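1/ 过去半年,我的首页被"收纳改变人生"刷屏了。我自己也掏过钱,也跟着扔过东西,所以有资格泼点冷水。下面是一串碎碎念,想到哪写到哪。

2/ 先说我买过什么。Brernix 的抽屉分隔盒,一套。Zulach 的真空压缩袋,两套。Balogh 的线上整理课,一门,没看完。加起来不到2,000块,肉疼程度中等。

3/ 分隔盒是最先让我起疑的。商品页写着"适配绝大多数抽屉"。我家厨房三个抽屉,塞得进去的一个都没有,高度差一指。去问客服,客服回我一个表情,然后发来一张尺寸表,让我"以实际测量为准"。

4/ 既然要以实际测量为准,那"绝大多数"是怎么来的?量过多少家的抽屉?租的房子还是买的房子?新楼还是老楼?问到第二轮,对话框提示会话已结束。

5/ 后来那套盒子被我拿去装种子和旧电池了,还挺好用。可我本来有饼干铁盒,也挺好用,还不要钱。

6/ 压缩袋。广告里一床厚被子抽成一张饼,看着特别解压。我家那几袋,头一个星期是饼,第三个星期是面包,到换季的时候已经发成一个大馒头,把柜门顶开了一条缝。

7/ 评论区有人说是我没把封口捋平。我捋了。拿筷子捋的,来回捋了三遍。又有人说不能放羽绒,又有人说不能放超过三个月。那请问一个过冬的被子,我夏天放哪儿?

8/ 我不是说这东西完全没用。搬家那天是真有用,一路扁着到新家。拿它当长期储存方案,我不信了。

9/ 再说课。Balogh 那门课的第一节讲了四十多分钟"你和物品的关系"。我和我的炒锅没有什么关系要梳理,我就想知道锅盖怎么放才不会一开柜门就往下掉。

10/ 锅盖在第七节。答案是:买一个锅盖架。

11/ 架子的链接在课程页面底部。点进去,Brernix 的。

12/ 看到这里我就不太想往下看了。课卖架子,架子的说明书里又印着课的二维码,转一圈你会发现自己站在原地,手里多了一个架子。

13/ 来说数字,这个圈子特别喜欢数字。有个流传很广的说法,说一个普通家庭里有256件"从来不用的物品"。我翻了好几个晚上,想找这个数最早是谁数的。

14/ 找到的全是互相引用。A 号引 B 号,B 号引一篇公众号,公众号写着"据研究"。哪家的研究,哪一年,什么叫"一件"?一盒回形针算一件还是一百件?没有人写。

15/ 还有一个:"整理之后,平均每天少花61分钟找东西。"我每天找东西的时间加起来也没有61分钟。主要找手机和钥匙,手机打个电话就响了。按这个算法,我整理完应该每天倒赚半个多小时。

16/ 有朋友劝我,数字就是个意思,别较真。可是广告把它放在第一行,字号还最大,那我就要较真。你要是就想表达个意思,写"能省点时间"就完了,也没人拦你。

17/ 再说"断舍离"的那个黄金规则:一年没用过的就扔。我照做过一次,扔掉了一个手动打气筒、一捆麻绳、一只旧的大号不锈钢盆。

18/ 打气筒后来又买了。麻绳后来又买了。盆没有再买,现在一腌菜就想它,新的那些盆边都薄,端起来割手。

19/ 一年这个期限是怎么定的,我始终没弄明白。灭火毯我一次也没用过,照规则也该扔。应急手电筒也是。护照今年也没用上。

20/ 支持这套的人会说,那些属于例外。行,例外清单在哪里?课里没有,书里有半页,写着"请遵从内心"。那规则到底管什么?
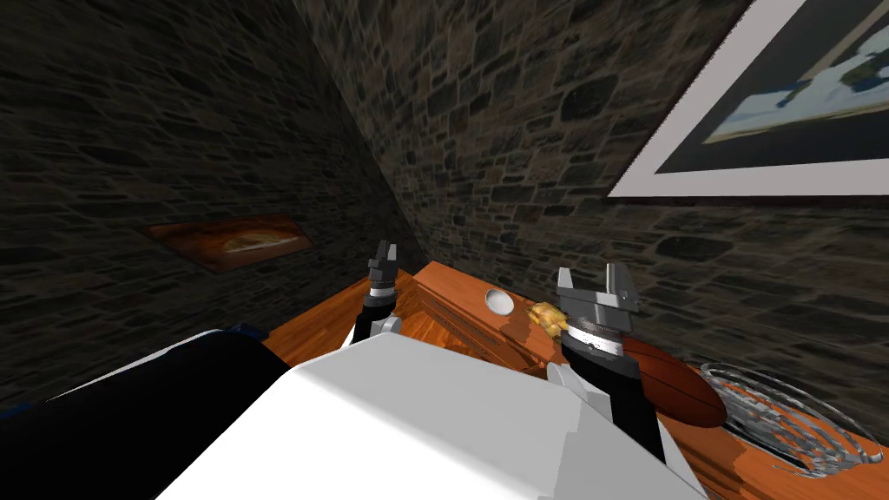 **【桌面篇】**

21/ 单独开一段讲桌子,桌面是重灾区。网上的理想桌面长得都差不多:一张木桌,背后一面有质感的墙,桌上三样东西,一盏灯、一本书、一棵绿植。

22/ 我很想问拍照的人,充电线呢?水杯呢?吃到一半的药呢?发票呢?那张你不知道要不要留、先放两天再说的快递单呢?

23/ 我试过把桌子清到只剩三样,坚持了四天。第五天要报税,摊开以后就没收回去过。我不觉得这叫失败,桌子就是给人摊东西用的。

24/ "桌面乱等于脑子乱",这话听了很多年。我见过桌面一尘不染、交上来的表格全是错的同事,也见过桌上埋得只剩一个键盘、问他要哪份文件三秒钟抽出来的。样本很小,不能说明什么,但说反话的那边样本也没见得多大。

25/ 对了,Curnov 今年出了个桌面增高架,底下能塞键盘,宣传语是"多出一倍空间"。桌子还是那张桌子,键盘那一块面积本来就在。上面那层能放的东西,高一点还挡显示器。

26/ 我借同事的用了两周,还了。有一说一,对脖子是好的。它要是老老实实说自己护脖子,我可能就买了。

27/ 所以你看,我烦的很多时候是话说得太满。一个盒子就是一个盒子,能装东西,能摞起来,够了。非要跟我讲它能带来"内心的秩序",我就想看看保修卡上写没写这一条。

28/ 有人在评论里问:那你家现在到底整不整理?整理啊。我妈那一套,没名字,也不收费。

29/ 常用的放手边。重的放下面。一样的东西放一块儿。季节过了,洗干净再收。柜子顶上只放轻的。完了。

30/ 她也有问题,她留塑料袋。一个塑料袋里装着很多塑料袋,挂在厨房门后,越挂越胖。这件事上我没法替她辩护,按理论早该清掉一大半。可每次倒鱼骨头的时候我又去那里拿。

31/ 再说说"空间成本"这个论点,算是他们手里最硬的一条。大意是:房价这么贵,你一平米拿去放杂物,等于每个月白交一份租金。听着很有道理,我也被说服过大概一个下午。

32/ 然后我想,那一平米如果不放杂物,会放什么?我又不能把它转租出去。清空了它也就是空着,租金一分不少。除非因此换了更小的房子,那要算搬家费、中介费,还得找到那样的房子。

33/ 这套账只有一种情况下算得过来,就是你在外面租了个迷你仓。楼下新开的那种,Zulach 也在做,每月收费,首月便宜得像送的。那确实是真金白银,该清就清。我看过价目表,放满一年,接近1,000。里面放的东西值不值这个数,各位自己心里有数。

34/ 我去看过一次现场。走廊很长,灯是感应的,走两步亮一盏。隔壁那间门开着,放着一台跑步机,跑步机上挂着衣服。换了个地方挂衣服而已。

35/ 问销售退租怎么办,说提前一个月书面通知。问书面是指邮件还是纸,说要问一下。到今天也没问出来。

36/ 再回一个私信里的质疑,说我"就是懒,给自己找理由"。懒是有的。但懒人更应该警惕这些东西,因为每一个收纳产品都要求你比原来更勤快:分类、贴标签、按颜色叠、用完归位。原来往筐里一扔就行。

37/ 标签机我没买,朋友借我打过一卷。家里的罐子上现在写着"糖""盐""淀粉"。"淀粉"那罐后来装了小苏打,标签没换。做过一次很难忘的糖醋里脊。

38/ 不贴标签的时候,我每次都会打开闻一闻。贴了以后就不闻了。

39/ 也讲两句公道话。Balogh 课里关于衣服竖着叠的那一节,我觉得是有用的,T恤一眼能看全。毛衣不行,会塌。裤子看布料。他们在课里说"所有衣物适用",我只能担保到T恤。

40/ 还有一条也有用:先别买收纳用品,先把东西理完再说。这一条在课里停留了不到一分钟,后面紧接着就是用品推荐。

41/ 有人让我推荐靠谱的博主。推荐不了。我现在的办法是看他们家一年以后的样子。开箱当天谁家都好看,有几个敢把同一个柜子隔一年再拍一遍?我翻到的那几位,要么搬家了,要么改做咖啡了。

42/ 九月又要换季,预计新一轮压缩袋广告已经在路上了。如果有人手上有用满一年、没漏过气的,请留言告诉我型号,最好带上当时的厚度和现在的厚度。我是真想知道,不是抬杠。

43/ 补充:刚才有人回我说漏气可以拿吸尘器再抽一次。可以的,我抽过。抽了三次,每次都要先把柜子里别的东西搬出来。

44/ 再补充:饼干铁盒的牌子就别问了,是过年亲戚送的,盖子上的字早磨没了。

45/ 先写到这儿,我去给"淀粉"那罐换个标签。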